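Donmont Pantry and Packing Group – minutes of the March meeting

Held Mar 19, 2023, in the back kitchen at Donmont Hall. Minutes by me again, as I was the one holding a pen when the kettle boiled.

Good turnout, and we got going more or less on time. Apologies came in from the Bako end of the roster, who were all at the swim meet. Last month's minutes were read out and accepted, with one fix: the shelf we agreed to move was the low one beside the fridge, and I'd written the high one. Sorry! It has been moved, and it was the right one.

1. Dry store
The flour has been shifted into the lidded tubs, and what a difference that makes. We've got 12 tubs in use now and the labels are on the front where you can read them without pulling everything out. Please don't write on the lids, as the lids wander. There's still a mixed lot of tinned tomatoes and chickpeas on the floor under the window. It was agreed to get those up before the next delivery, and two of us put our hands up to do it.

2. Bags
This took up most of the night, as I suspected it might. We've been through nearly all the big paper bags and the last order from Gukora turned up with handles that tear if you so much as look at a pumpkin. Someone wondered about going back to boxes. Boxes are lovely to stack but awful on the bus, and plenty of our people come by bus, so that was a no.

Where we landed – paper for the dry goods, and the soft plastic bags we already have for single bulky items and anything that might leak. Nobody wants to buy more plastic, so we'll use up the cupboard first and ask households to bring clean ones back. Returned bags go in the crate by the door. If a bag is sticky or has a hole, bin it, please, and don't tuck it back in for the next person to find.

There was a side chat about colour. A few people like to sort by colour (one for fruit and veg, one for bread and so on) and a few of us can't see the point when the bags arrive in whatever colour they arrive in. Left it there. No motion.

3. Packing bench
Agreed that the bench gets wiped down before we start as well as after. Heavy things first, soft things last, bread on top and never under a squash. We're packing for 30 households in the next round and the bench won't hold that many at once, so we'll do it in two goes with a tea break in between. I'm very much in favour of the tea break and would like that recorded.

The offer of a second trestle table from the Navis Street kindergarten was accepted with thanks. It needs picking up by someone with a wagon or a ute. I've said I'll ring them.

4. Wrapping bulky items
We had a good long go at this one, mostly about whether bags should be knotted. The knots are a nuisance for anyone with sore hands, and they stretch the plastic so the bag can't be used again. A loose fold or a twist is plenty for something that's only travelling from the bench to a trolley.
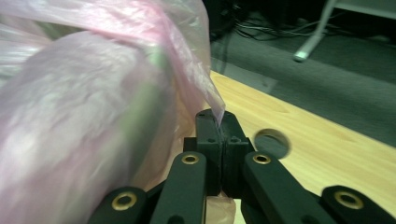 Should we knot the plastic bags on the bulky items or leave them open?
Leave them unknotted, with the top twisted once and folded under, unless it's something that could leak, in which case double bag it and tie the outer one loosely.

Agreed by everybody. I'll write it up on a card for the wall.

5. Fridge and freezer
The freezer needs defrosting. It needed defrosting in September too, and we all nodded at each other then as well. This time there's a plan: run the stock down over the next round, pack what's left into the eskies and get it done the same morning. Old towels wanted, any size.

6. Other business
The good scissors are missing from the drawer. If they've gone home in your apron, no questions asked, just pop them back. The tap in the small sink is dripping again and has been reported to the hall.

Someone brought a lemon slice and it was very good. The recipe is going in the folder – I've asked twice.

To do before next time:
Tins off the floor – the two who offered
Ring Navis Street regarding the trestle table – me
Card for the wall on bags and knots – me
Towels for the defrost – everyone

Next meeting is in the same kitchen, after the April packing round. Bring your own mug.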